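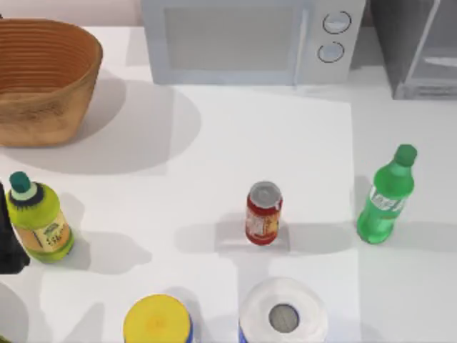

Community Kitchen at Esville to Reopen with Extended Hours

The Esville Neighborhood Center will reopen its community kitchen on 20 April 2019, following the completion of repairs to the floor and the replacement of the ventilation system. The kitchen has been closed to the public since August. During that time, the evening cooking classes were held at the Nasrallah Hall on Cudska Street, and the Center wishes to thank the management of the hall for its patience and flexibility.

Under the new schedule, the kitchen may be reserved on weekday mornings as well as in the evening. Each booking covers two hours of use, including setup and cleaning. Resident groups will continue to receive priority until 14 days before the date requested, after which any remaining times will be open to outside organizations. The annual registration fee for groups remains $40. Groups that paid the fee before the closure will have their registration extended by the number of months lost and need not apply again.

The spring course in home bread baking will be the first to return. It is led by Danilo Sison, who taught the course at Nasrallah Hall over the winter and who has revised it for the larger ovens now in place. Participants will learn to mix and shape a plain white loaf, a rye loaf and a soft dinner roll, and will take their work home at the end of each session. No previous experience is required. Flour and yeast are supplied; participants are asked to bring an apron and a clean dish towel.

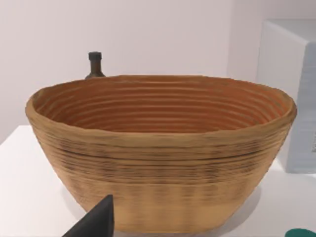
The second half of the course is given to the slow rise, in which shaped dough is left to rest overnight before baking. Many home bakers find this stage difficult to fit into a working week, and Mr. Sison will explain how the timing may be adjusted with a household refrigerator. Dough at this stage needs support on all sides. A deep bowl with sloping walls and closely spaced ridges running around the inside, as shown, has the general form of a proofing basket, and the ridges of such a basket leave their rings in the floured crust. An ordinary mixing bowl lined with a towel will also serve.

Registration forms are available at the front desk and at the Goklow branch office. Completed forms should be returned in person, together with proof of address for those claiming the resident rate. Places are assigned in the order in which forms are received, and a waiting list will be kept for each session. Persons who require assistance with the form, or who wish to discuss access to the building, should speak to the front desk staff during regular hours.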